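Galerie -- Démonstrations à la main, atelier de Flandelmont

Mis en ligne le 2024-02-03

Cette page accompagne le jeu de démonstrations Mela, enregistré à Flandelmont avec les pinces portatives Horulum. L'opérateur tient une pince dans chaque main et exécute lui-même la tâche ; les trajectoires servent ensuite à entraîner les deux bras du banc Awasthi, sans téléopération.

La série compte 278 démonstrations retenues sur 600 enregistrées. Les autres ont été écartées pour perte de suivi des marqueurs, ou parce qu'une pince sortait trop longtemps du champ. Chaque prise dure 60 secondes au plus et commence les deux pinces ouvertes, au-dessus du bord de la table. Les objets changent de place d'une prise à l'autre -- la table aussi, de quelques centimètres.

Les fichiers de calibration sont fournis à part, un par pince. La version 2 du jeu, prévue pour juin, ajoutera des prises à une seule main.

Les images peuvent être reprises dans un cours ou un rapport, avec mention du projet Mela.

Poste de démonstration, vue de tête

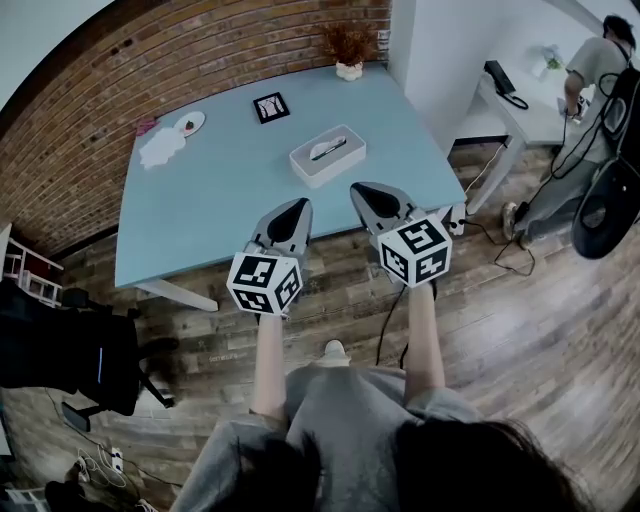
Les deux pinces tendues vers la table, chacune avec son cube de marqueurs. Sur le plateau bleu clair, un bac blanc et une assiette ronde.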